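Section 5: Setting Up Your Two-Tier Pasta Shelf

Your Masus countertop rack is built and standing level, so now comes the fun part – filling it! A good pasta shelf makes weeknight dinners so much easier, and you only need a few minutes to get it right.

Before you start

Wipe both boards with a barely damp cloth and dry them right away. The boards have a particleboard core, and water that gets in at a worn front edge will make it swell.

CAUTION: Do not soak the boards or put them in the dishwasher. If you glue down loose edge banding, leave the rack empty for 48 hours.

Loading the shelf

1. Check that each leg sits squarely in its chrome ring. Give the rack a gentle wiggle.

2. Sort your pasta into long and short. Spaghetti and linguine go up top, while macaroni, shells and twists go below.

3. Stand the long packages side by side on the top tier and lean them back against the wall. Keep the same brand together (it looks great, and you can see right away when you're running low).

4. Lay the short pasta bags on their sides on the lower tier. Shake each bag lightly first so the pieces spread out and the bag settles flatter.

5. Turn the labels to the front. 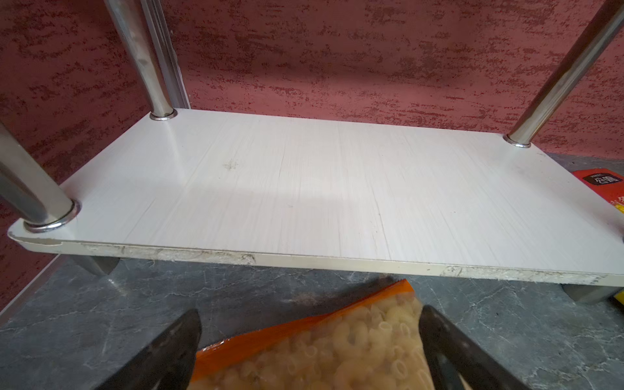
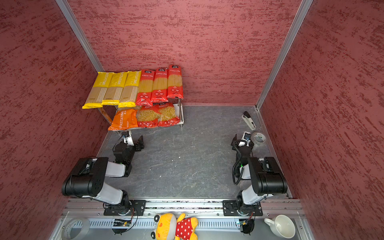
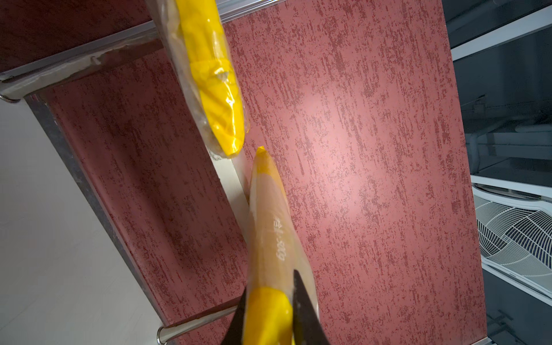 6. Slide everything back until nothing hangs over the front edge. Long packages love to creep forward, so push from the bottom of the package – never the top.

7. Put new packages behind the old ones and write the date you bought them on a strip of tape. Our own test rack still has a bag marked 6/12/21, and yes, we're cooking that one next!

Note: The Ploltau side rail (sold separately) clips on in 2 places and is wonderful for tall, slippery packages. Fit it before loading.

CAUTION: The top tier holds up to 5 kg. Keep jars and cans on the lower tier.

Once a month, take everything down, brush out the crumbs and look over the front edges of the boards. Replacement boards and edge tape are listed under Tiongson Parts in Section 8.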